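Plornham College Journalism Program
Progress report to the Catacutan Fund, spring term

The visiting speaker series is on schedule. Three of the five planned talks took place before the end of March, and the last two are confirmed for April. Attendance at the ethics talk by Shakuntala Bajpai reached 53, our highest so far. The other two were smaller – the evening slot at 7 p.m. clashes with student newspaper production, so both April talks will start at 4.

Jericho Tiongson has taken over the student side. He matched 33 undergraduates with working reporters and editors for one-day newsroom visits. Most visits are done. Four students still need a date, and two of those are waiting on the Burix radio desk, which lost its scheduler in February.

Spending is below plan. We set aside $3000 for speaker travel and have used almost half of it, mainly train fares and one hotel night.

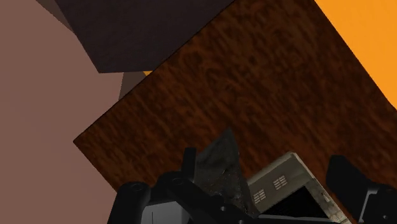 Erlinda Galang is editing the recordings of the first three talks. The sound on the second one is poor and may only be usable as a transcript. We would like to move the unspent travel money to captioning and ask for your approval by the end of the month.

The final report will follow in June, with the student feedback forms attached.

Ademir Nogueira, Program Coordinator

Plornham College Journalism Program | Contact us | Back to top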